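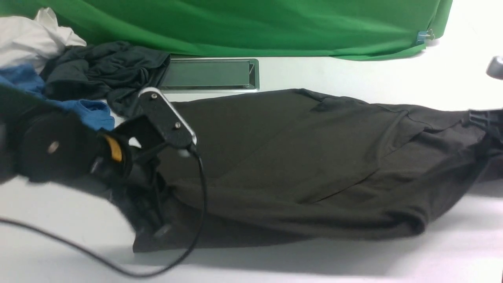

Crédit photographique : équipe pédagogique, plateforme Kerono

Commande bimanuelle et perception des objets déformables
Notes de cours, séance 2
Responsable : Habibur Jayasinghe

1. Position du problème

Le pliage d'un vêtement met en défaut la planification géométrique classique, dont l'état se résume à une pose rigide. Un tissu n'admet pas de description finie aussi commode. On retiendra donc un état partiel : contour, plis principaux, points de saisie.

2. Observations

Le contrôleur reçoit une vue de tête et les vues de poignet. Les premières couches du réseau sont partagées ; les horodatages sont alignés par le module Reson avant toute inférence.
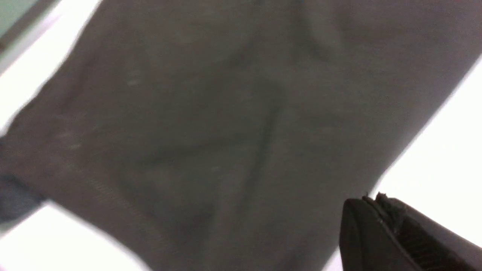

Fig. 2. Vue de poignet : tissu gris et bande côtelée à proximité de la pince.

Une bande côtelée constitue un repère local utile lorsque le contour complet sort du champ. La segmentation doit tolérer les zones surexposées.

3. Choix du point de saisie
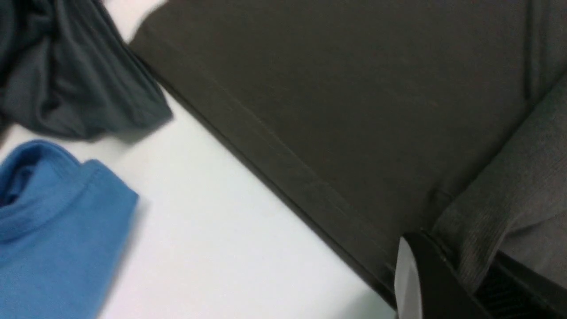 Le score de saisie combine la distance au bord et l'orientation locale de l'ourlet. Les candidats situés sur un vêtement voisin sont écartés par le masque d'instance.

4. Coordination des deux bras

La politique prédit des séquences de 90 actions, réévaluées avant leur terme.
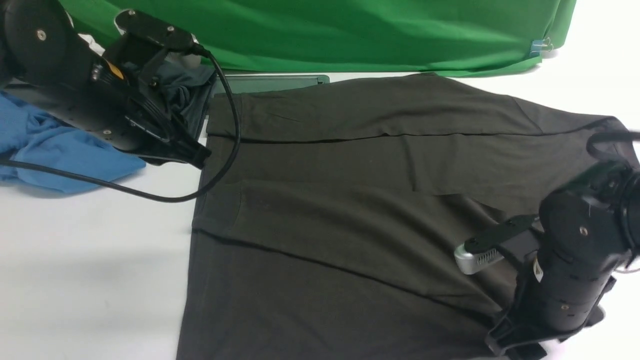
Les contraintes de collision entre bras restent traitées par le planificateur Zerkex, en aval de la politique.

Travail demandé : exercices 1 et 2 du polycopié, p. 188. Remise le samedi.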